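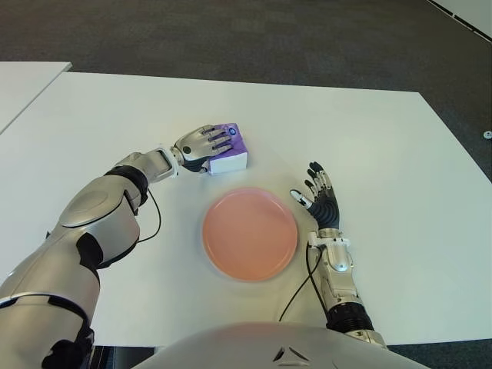 Skukuneo-Tisch: Regeln für Aufnahmen mit dem zweiarmigen Humanoiden
README, Stand 27.11.23

Dieses Verzeichnis enthält 531 Episoden Tischmanipulation und die Regeln, nach denen sie entstanden sind. Die Regeln sind länger als ursprünglich geplant. Fast jede lässt sich einem bestimmten Nachmittag zuordnen, und wer im Änderungsprotokoll blättert, findet meistens auch den Schuldigen. Es ist häufig Yaw Sarpong, der das hier selbst so stehen haben möchte.

Inhalt

episoden/ – die Aufnahmen, je Episode ein Ordner
protokoll/ – ausgefüllte Startbögen, als Text
verworfen/ – 49 Episoden, die gegen mindestens eine Regel verstoßen. Bitte nicht löschen, sie sind lehrreich.
werkzeuge/eshun – Prüfskript, siehe unten

Die verworfenen Episoden zählen nicht zu den 531.

Aufgaben

Flaches Geschirr und kleine Kartons werden gegriffen, geschoben, umgesetzt oder aufeinander zugeführt. Beide Arme dürfen arbeiten. Die Hand ohne Auftrag bleibt offen und hält Abstand zum Objekt. Wer sie zum Abstützen auf der Tischplatte parkt, nimmt die Episode noch einmal auf.

Regeln am Tisch

1. Auf dem Tisch liegt, was im Startbogen steht. Kaffeebecher stehen nie im Startbogen.

2. Vor dem Start werden beide Arme einmal langsam durch den Arbeitsraum gefahren, und jemand schaut dabei auf die Kabel. Eine Schlaufe darf hängen. Sie darf nicht über die Tischkante greifen und nichts mitnehmen, was dort liegt.

3. Zwischen Not-Halt und der Person, die ihn drücken soll, liegt höchstens eine Armlänge. Gemeint ist die Armlänge der Person.

4. Niemand greift in den Arbeitsraum, solange die Antriebe aktiv sind. Auch nicht kurz. Auch nicht, um den Teller »nur ein bisschen« gerade zu rücken. Der Teller ist rund.

5. Gedrückte oder eingerissene Kartons werden ausgetauscht und im Bogen vermerkt. Ein Karton, der während einer Episode nachgibt, bleibt bis zu deren Ende im Spiel.

6. Nach 3 Fehlgriffen hintereinander wird abgebrochen und neu aufgebaut. Der vierte Versuch gelingt erfahrungsgemäß, sieht aber nach Verzweiflung aus, und die wollen wir dem Modell nicht beibringen.

7. Nach 40 Minuten wechselt die Bedienung. Diese Regel stammt vom April und wurde damals ausführlich diskutiert, vor allem in Minute 90.

Verhältnis zu Normen

Das hier ist eine Hausordnung. Sie ersetzt keine Risikobeurteilung und macht aus dem Tisch keine zertifizierte Zelle. Die Risikobeurteilung für den Aufbau in Huvdale liegt bei Kwadwo Asamoah und wird bei jedem Umbau neu durchgesehen. Ein neuer Tisch ist ein Umbau. Eine andere Hand auch. Wer den Datensatz an anderer Stelle nachstellt, braucht eine eigene Beurteilung; unsere zu kopieren und den Ortsnamen zu ändern, ist schon versucht worden.

Prüfung mit Eshun

Eshun vergleicht Startbogen und Episode: Dauer, Zahl der Objekte, Abbruchgrund, Wechsel der Bedienung. Das Skript meldet lieber zu viel. Eine Warnung »Objekt nicht gelistet« ist von Hand zu klären, eine Warnung »Objekt verschwunden« von Hand und mit Blick unter den Tisch.

Bekannte Schwächen

Glänzende Flächen und weißer Untergrund vertragen sich nicht immer mit der automatischen Segmentierung. Die Beschriftung »schieben« und »greifen« ist in den frühen Episoden uneinheitlich: Eine Hand, die flach auf einem Karton liegt, wurde je nach Tagesform mal so, mal so eingetragen. Seit Version 3 entscheidet, ob das Objekt die Platte verlässt.

Nutzung

Intern und für Partner von Surnelico. Änderungen an den Regeln bitte als Vorschlag mit Begründung einreichen. »Hat bisher immer geklappt« ist als Begründung gesperrt.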